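Search this site Type a word and press Go

Why Do We Cover Tables? All About Tablecloths, Patterns and Putting Things Back Where They Go

Have you ever slid under a table when the cloth was hanging down and pretended you were in a tent? I certainly have, and I can tell you that the light comes through in the loveliest way, and that everybody's knees look very funny from down there. But a tablecloth has a job to do besides making a tent (even though that might be its best job), and today we're going to talk about what that job is, where the patterns on cloths come from, and how to clear a table after a snack so that the cloth is still nice the next time you want it.

So get comfortable! This is a long one, and if you happen to be reading it at a table, so much the better, since you can look down and check what I say.

What is a tablecloth for?

People have been putting cloth on tables for a very, very long time. Long ago, in many houses, a table was only some boards laid across a pair of stands, and when dinner was over the boards came down and were leaned against a wall. Boards like that could be rough, and they could give you a splinter. A cloth made them smooth, and it hid the gaps where crumbs might fall through. In some places the edge of the cloth even had a second use: people wiped their fingers on it! Please don't try that at home unless your family has agreed to it, and I don't think they will.

These days most of us have tables that are perfectly smooth already, but the cloth still helps. It keeps the top from getting scratched by plates and keys and toy cars. It soaks up little drips, or, if it is the wipeable kind, it holds the drips on top until you can come along with a sponge. It makes things quieter, too. Put a spoon down on a bare table and then put it down on a cloth, and listen to how different they are. The cloth squashes a tiny bit under the spoon and takes away some of the clatter.

Round tables and square tables

Now here is a puzzle that I think is very interesting. If you put a square cloth on a square table, the sides hang down evenly and the corners make long points. If you put a square cloth on a round table, you get four points with curves in between, a bit like a handkerchief dropped over an orange. And if you put a round cloth on a round table, the edge hangs down the same distance all the way around, but the cloth has to fold up into waves to do it.

Why waves? Well, the bottom edge of the cloth is a bigger circle than the edge of the table. All of that extra cloth has to go somewhere, so it ripples in and out. You can try it with a paper napkin and an upside-down cup. Cut the napkin into a circle wider than the cup, lay it over the top, and gently press the sides down. You'll see the ripples come up all by themselves, and if you want to draw little flowers along the bottom before you do it, they will go in and out with the waves.

Round tables are nice for another reason, which is that they don't have a head or a foot. Everybody sits the same way, and everybody can see everybody else, and you can nearly always squeeze in one more chair if a friend turns up.

Fans, scales and shells

Let's talk about patterns, because I could talk about patterns all afternoon. One that you might see on cloths, wallpaper, bathroom tiles and even cookie tins is made of fans. Each shape has a round top, like a hill or half a pancake, and the shapes sit in rows, with each row tucked a little behind the next. Some people call them scallops, after the seashell. Some people say they look like fish scales, and some say waves, and all of them are right as far as I'm concerned.

The clever part is that this pattern fits together with no holes in it. Where two hills meet there is a little valley, and the next hill comes up from exactly that valley. Roof tiles are often laid the same way, and so are the feathers on a bird.
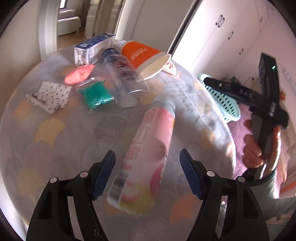
If a designer colored every one of those fans the same, your eye would get a bit bored and slide right over them. So what they often do is choose one quiet color for most of the cloth, gray for instance, and then drop in a yellow one or an orange one now and again. Your eye hops from one bright fan to the next like a frog going across lily pads. Some fans might be filled in with plain color, and others drawn with thin lines that spread out from one spot, the way the sun's rays do in a little kid's drawing.

There's a small tablecloth shop in Prelbridge, with a bell on the door, that keeps a big book of pattern scraps on its counter. It has 444 pieces of cloth in it, each one no bigger than a slice of bread, and I went all the way through it one rainy morning in March. I must have found a dozen fans in there, and I only stopped because my parking time had run out. The biggest roll in that shop came from a mill called Ronent. It was 105 feet long when it was new, and that would stretch farther than two school buses parked end to end!

Try making your own

You will need a sheet of paper, a pencil, a cup or a jar lid, and some crayons.

Put the lid near the bottom of the paper and trace just the top half. Slide it along until it touches the first one and trace again, and keep going until you run out of paper. For the second row, move the lid up and set it so that the middle of the lid is right above one of the valleys. Trace only the part you can see above the first row. Keep on going up the page. Your rows may wander a little. Mine always do, and I've been drawing them for years.

Now color most of them one quiet color and choose a few to be bright. Hang it up and step back across the room, and see which ones you notice first.

How to clear a table

Snack time is wonderful, and then afterward there it all is, a drink bottle, a carton, a paper cup, a plate with crusts on it. Clearing up goes faster if you do it in an order, and this is the order I like.

Start with anything that could spill. Check that the caps are on tight before you carry a bottle anywhere, and stand it up if it has been lying down. A round bottle on its side will roll as soon as somebody bumps the table, and it always seems to roll toward the edge.

Next, look inside the cartons and cups. Anything with a drink or some food left in it goes to the refrigerator or the sink, and you can ask a grown-up if you're not sure which. Empty paper cups can be stacked one inside another, so that six of them take up hardly more room than one. They stack like that because they are wider at the top than at the bottom, and you can thank some very sensible cup maker for thinking of it.

After that come the plates and spoons, and last of all the crumbs. If your cloth is the kind that lifts off, fold the edges in toward the middle so the crumbs are trapped, carry the whole bundle outside, and give it a good shake. The birds will be pleased with you. If it's the kind you wipe, use a damp sponge and go from the outside edge in toward the middle, and you won't sweep everything onto the floor.

Words to know

Scallop: a sea animal with a fan-shaped shell, and also the name of a curved shape like that shell.

Ripple: a little wave, in water or in cloth.

Pattern: shapes or colors that come again and again in a way you can follow.

Mill: a place where cloth is made.

If you make a fan drawing, bring it to the children's desk at the Penrose Library and we'll find a spot for it on the long wall by the picture books. Tape is on the desk, and there's a step stool if you'd like yours up high.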